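Okthorpe共享工坊自制机械臂进入开柜门阶段，计划5月上真柜子

Okthorpe讯 2024年4月19日，Okthorpe镇Hokel共享工坊的一个自制机械臂小组在工坊例行的开放晚间介绍了近况。小组成员说，机械臂本体的装配已经基本完成，目前的主要工作是在仿真环境里练习抓住柜门把手并把门拉开。如果进展顺利，5月会把同一套程序放到真的柜子前面试。

这个小组由Aisling Ó Conaill和弟弟Cathal Ó Conaill发起，去年秋天开始在自家车库里动手，入冬以后车库太冷，打印件容易翘边，便搬到了Hokel工坊靠里的一张长台上。后来加入的有Janelle Mangubat和Consuelo Bañuelos，前者负责仿真和控制程序，后者负责夹爪和所有打印零件。

机械臂有7个关节，末端装一个两指平行夹爪。臂身的连杆用铝管和打印接头拼成，关节电机一部分是二手的，从一台报废的包装设备上拆下来，另一部分是新买的。驱动板用的是Livberg的入门型号。Cathal说，选这块板子主要是工坊里已经有人用过，接线和参数可以直接问人，出了问题也有备件可换。

之所以选开柜门这个题目，和Ó Conaill姐弟的母亲有关。她肩部做过手术，抬手够高处的柜子很吃力。家里厨房的吊柜是老式木门，门板有线脚，把手是竖着装的圆杆，不算难抓，但位置偏高。姐弟两人最初想做的是一个装在台面上的简单拉杆，后来觉得既然要做，不如做一只能自己对准把手的手臂。

Mangubat先在电脑里搭了一个木柜，柜门带凸起的镶板，把手做成黑色圆柱，夹爪也按打印件的外形画了进去，然后把控制程序接到这只虚拟的手臂上。她的做法是先让夹爪停在把手前方，张开手指，再慢慢往前送，到位后合拢，最后沿着门轴的弧线往后退。 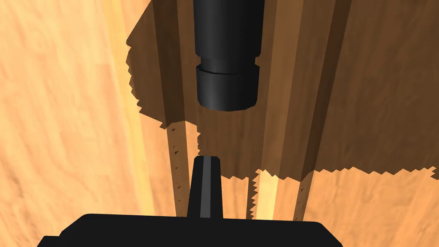

按她的说法，整个动作里最难调的是合拢之前的那一小段。夹爪如果偏左或偏右，合拢时一根手指会先碰到把手，把手臂顶歪；如果太低，指尖就从把手下端滑过去，什么也没夹到。早先的版本里后一种情况很常见，她把目标点往上挪了一点，又限制了送进的速度，情况有所好转。

到开放晚间为止，她最近一批仿真共跑了209次，每次都随机改变手臂的起始姿态。成功率她没有公布，只说还没有到可以放心上真机的程度，失败的记录都留着，按原因分了类。最多的一类是手指夹住了把手但夹得太浅，门开到一半就脱手。第二类是弧线算得不准，手臂往后退的路线太直，把手在手指之间被扭了一下。

Bañuelos针对第一类问题改了手指的形状。旧手指从根部到指尖收得比较窄，好处是可以伸进窄缝，坏处是指尖和圆杆的接触面小。她在内侧加了一条平面，又试了在平面上贴硅胶片。硅胶片的效果在真件上比较明显，用手拉着夹住的圆杆往外拽，要费不少力气才能拽动。仿真里要表现这种摩擦则麻烦一些，参数改大了，手指会像粘在把手上一样，改小了又和没贴一样。Mangubat目前取了一个中间值，准备等真机数据出来再回头校正。

手指的打印材料也换过。最早的一套用普通料，夹紧几次以后根部出现白纹。现在这套换成了加纤维的料，打印时间长了不少，喷嘴也磨得快。工坊的打印机是公用的，Bañuelos一般把长时间的件排在夜里，第二天上班前来取。

第二类问题目前还在处理。真实的柜门绕铰链转动，把手走的是一段圆弧，半径取决于门的宽度和把手离门边的距离。程序里这个半径原来是手工填的，填错一点，门开得越大偏差就越明显。Mangubat正在把它改成边拉边估计：先拉开一条小缝，根据夹爪实际走过的位置推算门轴在哪里，再计算后面的路线。这部分代码她写了两版，第一版在门刚动的时候容易给出离谱的结果，原因是数据点太少，第二版加了一个下限，门没有开到一定角度之前一律按直线慢慢退。

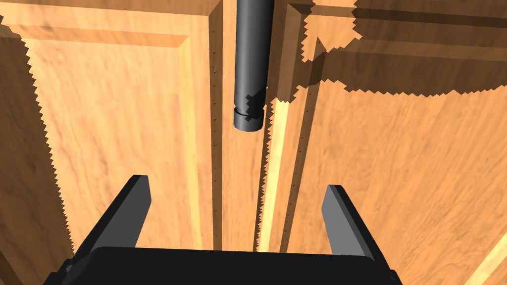
Cathal负责的电气部分进度稍慢。二手电机的编码器型号不统一，其中有一台读数会跳，手臂静止时看不出来，一加速就报错。他先后换过线、加过屏蔽，最后判断是编码器本身老化，打算整台换掉。这台电机在肩部，拆装要把上臂整个卸下来，他准备等5月工坊的吊架空出来再做。急停回路已经接好，按下以后驱动板断电，手臂靠抱闸停住。肩部和肘部有抱闸，腕部没有，所以断电后手腕会往下垂一点，夹着东西的时候需要注意。

试验用的真柜子由当地木工铺Mac Carthaigh提供。铺子的人听说以后，把一组换下来的旧吊柜门连同柜体送到了工坊，铰链完好，其中一扇的门板有一道裂缝，已经用胶补过。柜子现在靠墙放着，还没有挂到应有的高度。Aisling说，先放低了试，出了差错也容易扶住，等动作稳定了再往上挂。

工坊的日常事务由Teresa McGrath打理。她对这个项目的要求只有几条：手臂通电时长台周围要拉上隔离带，至少有一个人手边拿着急停；第一次上真柜子要选在没有其他人使用工坊的时段；限速开关不得由一个人单独解除。她说，车床和台锯怎么管，大家心里都有数，会自己动的手臂以前没有管过，规矩先定得紧一些，以后再看。

费用方面，小组采取分摊的方式。Aisling记了一本账，最大的一笔是新买的电机和驱动板，其次是铝管和轴承，打印料因为反复重做，加起来也不少。工坊收取的占台费是每月50欧元，由四个人平分。电脑和仿真软件没有花钱，电脑是Mangubat自己的，软件用的是开源的。她提到，同时跑多个仿真时风扇声音很大，邻台做皮具的会员提过意见，她后来改成在家里跑，带着结果过来。

当晚到场的人不多，多数是工坊会员。有人问，为什么不给门装一个电动铰链，那样更便宜。Aisling回答说，只为开一扇门的话，电动铰链确实更合适，他们考虑过，也量过尺寸，但家里要够的东西不止一处，手臂以后还可以用来取杯子、放盘子。她同时承认，取杯子比开门难得多，现阶段没有排进计划。

另一名会员关心把手的位置怎样确定。目前仿真里的把手位置是直接告诉程序的，手臂不需要自己去找。到了真柜子上，小组打算先用尺子量好，把数值填进去，等开门动作可靠以后再考虑加摄像头识别。Mangubat说，这样做的缺点是柜子一挪动就要重新量，优点是出错时容易分清是看错了还是动作错了。她也试过在仿真里故意把把手位置写偏一点，偏得不多时夹爪还能把圆杆夹住，因为两根手指张得比较开，合拢时会把误差吃掉一部分；再偏下去就会直接撞上。

还有人问到噪声。Cathal当场给肘关节单独通电，让它来回转了几下，声音和一台小型缝纫机差不多。减速器里的润滑脂是他自己配着加的，加多了转起来发沉，加少了有尖声，现在的状态他认为可以接受。

小组还谈到了夹爪的电机选择。原来用的是一只舵机，力气够，但一直夹着会发烫，外壳温度高到手指放不住。Bañuelos把它换成了带丝杠的小电机，断电后也能保持夹紧，缺点是开合速度慢。从完全张开到合拢，旧的一瞬间就完成了，新的要等一会儿。她认为对开柜门来说慢一些没有关系，对以后取东西可能会显得拖沓，到时候再看要不要换。丝杠的螺母是打印的，已经磨坏过，工坊里有人答应用车床给她车一个铜的。

按小组目前的安排，5月上旬先更换肩部电机并重新校准全部关节，之后在不接触柜子的情况下让手臂空走一遍开门路线，再把力矩限制调到低档，正式去抓把手。第一次只要求把门拉开一条缝，不要求开到底。关门暂时由人来做。Mangubat说，关门的程序她写了个开头，思路是用合拢的手指推门板，但门上的线脚高低不平，推的位置要另外选。

打印件的图纸和仿真用的柜子模型已经放在工坊的共享盘里，会员可以自取。Aisling提醒，图纸里肘部支架的孔距有一处是旧版，正确的尺寸写在同一文件夹的说明里，她还没来得及改图。

真柜子试验的具体时间尚未确定，McGrath会把日期贴在工坊门口的白板上。届时长台一侧不对外开放，想看的会员可以在隔离带外面观看。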